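Stovano: Gripper Width Estimation from Wrist Video
Project report, Group 3
Annag Matheson, Hạnh Châu, Mélanie Dhillon
Supervisor: Darlene Nguyen

4. Perception module

The policy needs two signals per time step: the pose of the tool and the distance between the fingertips. Pose comes from the visual-inertial tracker and is covered in section 3. Finger distance is not measured by any sensor on the hand-held tool, so we recover it from the video.

4.1 First approach

The first version segmented the dark foam pads by thresholding brightness and took the distance between the two largest regions. It worked on plain tabletops and failed whenever a dark object or a shadow touched a pad. On the Boychuk recordings it returned no usable value for 28 of the 78 clips.

4.2 Second approach

The current version fits a two-parameter finger model to edges inside a fixed search region. The fingers move symmetrically, so one parameter gives the opening and the other absorbs small changes in mounting angle. The fit starts from the previous solution and is rejected if the residual exceeds a threshold set on the calibration clips. Rejected values are filled by linear interpolation if the gap is shorter than 34 samples. Longer gaps cause the clip to be dropped.

4.3 Transparent objects

Storage containers were the hardest category. The floor shows through the walls, and reflections on the plastic produce long straight edges with more contrast than the pad outline. When such an edge runs diagonally near a pad, the fit can lock onto it and report an opening that is too small.
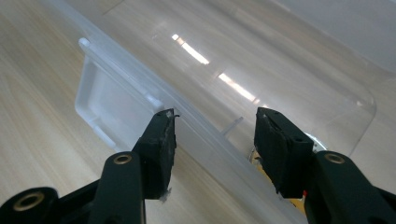 We added two changes for this category. Edges with a bright ridge profile are down-weighted before fitting, and the rate of change of the opening is limited to what the trigger mechanism allows. Both are switched on by default in the Grarberg branch. Worn pads remain a problem, as frayed foam shifts the inner edge and the model assumes a straight one. Chantal Pelletier suggested fitting to the finger arm instead, and the code for this is written but has not been tested on full clips.

4.4 Remaining work

The residual threshold is still set by hand. The interpolation step should also write a flag to the output file so that training can mask those samples.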